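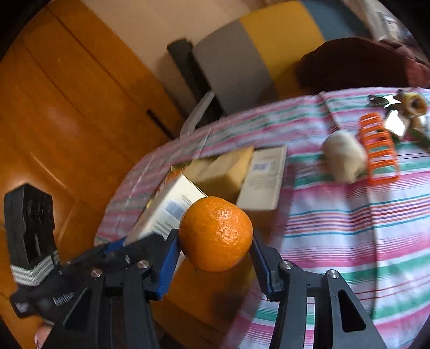 The Trouble with "Superfruit" Season

Every September the same leaflet comes through my door. The paper gets thicker each year and the claims get bigger. This time it was from Karklow, who would like me to know that my immune system is about to face "its toughest months" and that I can get ready for them with a daily sachet of citrus concentrate. A month's supply costs more than I spend on fruit between now and Christmas.

I have been writing this column long enough to have seen the goji berry come and go, and the acai bowl, and the brief local craze for drinking hot water with cayenne in it before breakfast. Citrus is a harder case, as there is something real underneath. Vitamin C does matter. People without it get scurvy, and scurvy is horrible. But I have yet to meet anyone in this town who has it, and the leaflet is counting on readers not to notice the gap between "you need some" and "you need more than you are getting."

Most adults who eat some fruit and vegetables through the week are getting enough. One decent orange covers most of a day. So does a helping of broccoli or half a red pepper, and potatoes do more of the work than they get credit for. Your body doesn't store vitamin C the way it stores fat. Past a certain point, the extra goes down the toilet, and with a month of sachets that is an expensive flush.

What about colds? This is where the sales talk gets slippery. The research on vitamin C and the common cold goes back decades, and the broad picture has been steady for a long time. Taking it every day doesn't stop ordinary people from catching colds. It may shorten them a little. Starting it after you're already sneezing, the way most of us do, hasn't been shown to do much at all. The main exception is people under heavy physical strain, such as marathon runners and soldiers training in severe cold. If that's you, you have my respect and you can skip to the recipe swap.

The leaflet handles all this with the phrase "supports normal immune function." Read it a few times. It doesn't say "prevents," and it doesn't say "treats." Socks support normal foot function.

I called the number on the back to ask what the phrase was based on. A polite young man told me it was "backed by science" and offered me a discount on my first box. I asked which science. He said he would have someone email me. That was in the first week of the month and I am still checking.

Then there is the matter of dose. Karklow's sachet has plenty more in it than a day's worth, and the leaflet suggests taking two "when you feel run down." Large amounts of vitamin C can upset your stomach, and for people who are prone to kidney stones it's a bad idea. This is mentioned in gray type under the fold. If you have kidney trouble, or too much iron in your blood, or you take regular medicine, ask your doctor or pharmacist before you start any supplement, whatever the front of the box says.

I don't want to pick only on Karklow. Plimow has a gummy version, and I tried one at the checkout. It tasted like the candy it mostly is. The first thing on the ingredient list was sugar and the second was glucose syrup. I'd let a grandchild have one as a treat. I would not call it a health product, and I don't think the store should shelve it next to the bandages.

Daniyal Abbasi wrote in after my last column to say I was being a killjoy. His point was that if a sachet makes people feel looked after, and it does them no harm, where's the problem? It's a fair question and I've thought about it. My answer is the money. Daniyal may not miss it. Plenty of people reading this will, and they are the ones being told in large friendly letters that they are letting their families down if they don't buy. There's also the fact that people who think they've taken care of their health with a sachet may put off the duller stuff. I mean flu shots, washing your hands, sleeping, and staying home when you're ill – none of which has a very good leaflet.

Bit-na Noh wrote from the other side. She wanted to know whether fresh fruit is oversold too, and I think she's right that it is. I have seen "detox" on a bag of lemons. I have seen a juice stand in Trernamstead charge 9 dollars for something called an Immunity Shield, served in a cup I could have hidden in my fist. Juice isn't whole fruit. Most of the fiber is left behind, you drink three or four pieces in the time it takes to eat half of one, and it's easy to forget that it counts as anything. Eat the fruit. You'll be fuller and you'll have change left over.

She also asked whether organic citrus has more vitamins in it. As far as I can tell the differences are small and they don't all point the same way. How ripe it was, what variety it is and how long it sat in a warehouse can matter as well. Buy organic if you care about how it was grown. I wouldn't pay extra hoping for a stronger orange.

One claim in the leaflet did surprise me. It says that 1,827 customers "reported feeling better" after a month. It doesn't say how many were asked. It doesn't say better than what, or whether anyone was given a dummy sachet to compare. If you ask people in the fall how they feel, and then ask again a month later, a good number will have gotten over whatever they had. I feel better than I did last month too, and all I did was get rid of a cough.

So what do I do? I buy what's cheap and looks decent, and I eat it. When oranges are dear I eat cabbage. Frozen peas and berries are fine, and they don't go soft in the bottom of the bag. If you can't eat much fruit for some reason, or your diet is very limited, a plain store-brand tablet from the pharmacy will do the same job as the sachet for a fraction of the price. It won't have a sunrise on the box.

If Karklow ever does send that email, I'll print it in full. Letters for the next issue can go in the usual tray, and please sign them this time – I had two good ones I couldn't answer.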